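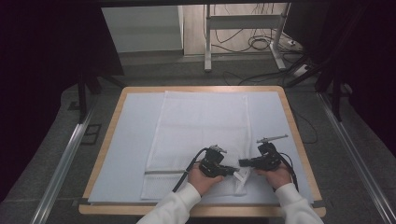
2023-06-16

Wool scouring, batch 5, Gillus fleece

Second go at the Gillus fleece after the January one came out tacky. Skirted it outside first and threw away more than I wanted to, mostly britch and the dungy bits along one flank. What was left weighed 477 g in the grease. Split it by eye into two lots, shoulder and back, and kept them apart all the way through.

Shoulder lot went in the big enamel pan, back lot in the steel sink. Hot tap topped up from the kettle until it was too hot for bare hands. Pruvodau scour in both, same dose as the label gives for greasy fleece. Pushed the wool under with the flat of the spoon and left it alone. No stirring this time. I'm fairly sure I poked the January batch too much and let it cool in the bath, so the grease went back on.

Lifted out while the water was still properly hot. First bath came off brown like strong tea, second one cloudy, third nearly clear. Two scours and one rinse on the shoulder. The back lot needed an extra scour and there's still a bit of yellow in the tips, which I think is stain and won't shift.

Vinegar in the last rinse for the shoulder lot only. Want to see if there's any difference in handle once it's carded.

Bags: the small-holed mesh ones are better than the onion nets. With the nets the short ends work through and felt on the outside. Don't fill past half or the middle stays dirty. Check the zip is fully closed before it goes in the spinner, lost a handful down the drum last time.

Spun out in the Nusent, short cycle, no water running in. Then laid on the rack in the back room with the window open. Turned once before going home.

To check when dry:
weigh both lots and work out the yield
rub a lock between finger and thumb for grease
pull a few staples from each lot and listen for breaks, the fleece looked a touch tender near the skin
comb one lock from each and tape it in the sample book, page 7

If the shoulder is clean enough it goes to the Oltmanns drum carder with the coarse cloth on, then blend with the grey from the spring. Back lot can be dyed, yellow tips won't matter under the madder.

Scour is getting low, enough for one more fleece of this size. Descale the kettle. Sink trap wants emptying, the water was going down slowly by the last rinse and there's a plug of fluff and lanolin in there. Don't pour the next first bath down it, put it on the compost.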